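Session 4 handout: Exposure, minus the panic

Okay, so last time we ran out of minutes right when it was getting good, and I promised I'd write the rest up. Bring your camera charged in November, please (two of you had flat batteries and I felt terrible for you!).

We'd got as far as shutter speed. I like to start everybody at 1/113 or whatever your camera has closest to it, then go slower until the picture goes soft. Write down where that happened. Everyone's hands are different, and mine get worse after coffee.

ISO next. I used to be scared of anything over 400, which was silly - go up to 3000 or so indoors and look at the print before you decide you hate the grain.

Dark backgrounds are where meters get fooled. The camera sees all that black, wants it gray, and your whites blow out. Dial in minus one and try again.
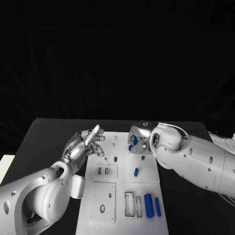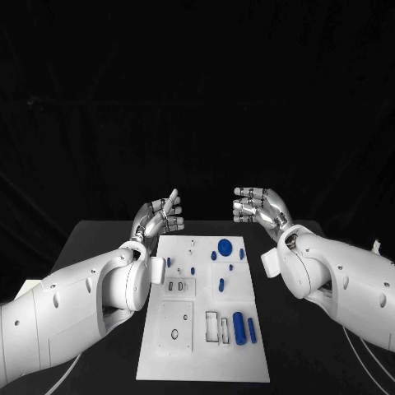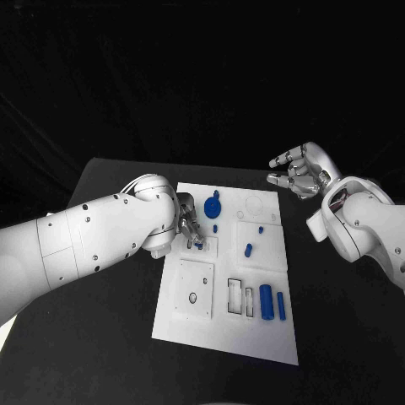
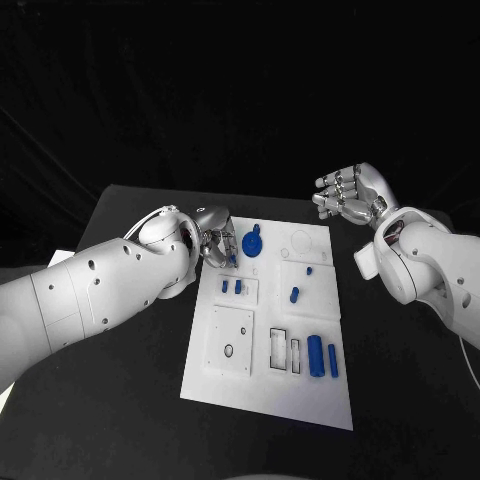

Sharon Gachanja: I tried minus one and my whites were fine but the faces came out muddy, so now I meter off the face and leave the dial alone. Is that cheating?

Nope, not cheating, and for portraits I'd probably do the same thing. Spot metering is on page 12 of the Morkby booklet if you've never switched it on.

Homework: 33 frames of one subject, same spot, changing only one setting at a time. No deleting! Bring the bad ones too - we'll start with those.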